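Tag der offenen Tür im Wertstoffhof Kustow

Im Oktober hat der Entsorger Lalum wieder seine Sortieranlage in Kustow geöffnet. Ich war schon vormittags dort, weil die Führungen beim letzten Mal schnell voll waren. Der Eintritt ist frei, feste Schuhe sind Pflicht. Es ging um Hausmüll, also um Getränkedosen und Papierverpackungen, wie sie in jeder Wohnung anfallen.

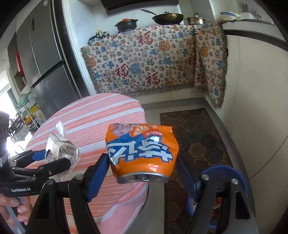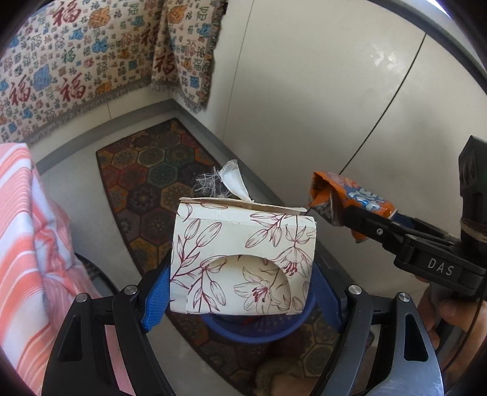 Eine zerdrückte Dose und ein Taschentuchkarton

Agbeko fand den Rundgang zu kurz und hätte gern mehr über die Gebühren gehört, vor allem darüber, warum Hatovness seit dem Sommer weniger zahlt als Kustow. Darauf gab es auch in der Fragerunde keine klare Antwort.

Die Führung selbst dauerte bis kurz vor zwölf. Zuerst geht es in die Annahmehalle, dann über eine Treppe auf den Steg oberhalb der Bänder. Aluminium wird hier mit Wirbelstrom abgetrennt, Papier kommt aus einer eigenen Sammlung und wird nur nachsortiert. Im vergangenen Jahr waren es laut Aushang 3.184 Tonnen Papier und 388 Tonnen Metall. Es ist laut, man bekommt Ohrstöpsel.

Gekommen sind fast 400 Besucher. Parken war schwierig — wer kann, nimmt den Bus bis zum Werkstor. Die Suppe kostete 2 Euro und war um eins ausverkauft.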